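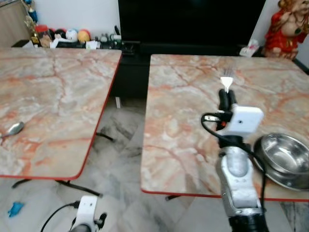
Quand la Puvik Godora arrive-t-elle en concession ?

Les premières livraisons sont prévues en mars, et les carnets de commandes sont déjà ouverts chez Ursu, à Randthorpe.

On l'attendait, la voilà ! La petite familiale reçoit un nouveau moteur hybride de 235 chevaux, associé à deux modes de conduite, et le coffre gagne enfin un plancher réglable. Sur la balance, 1478 kg à vide - une belle surprise pour une hybride de ce gabarit. Dorin Cozma, chef des ventes chez Ursu, l'a conduite sur les petites routes au nord de la ville : « La direction est vive, on a envie de faire le tour une deuxième fois. »
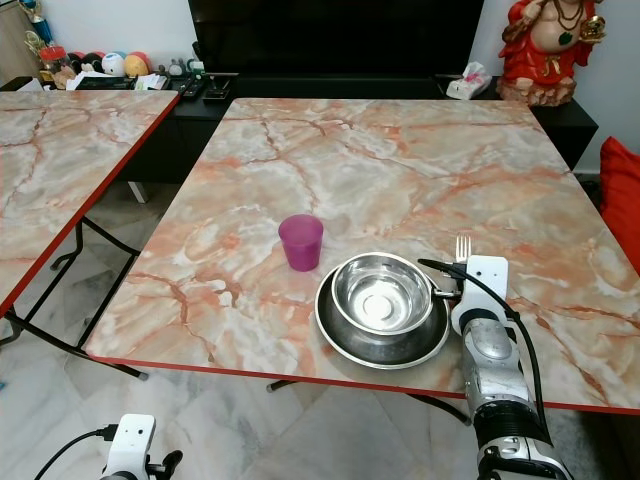 Essais sur rendez-vous

Comptez environ 10 minutes pour la prise en main, puis la route est à vous. Pensez au permis !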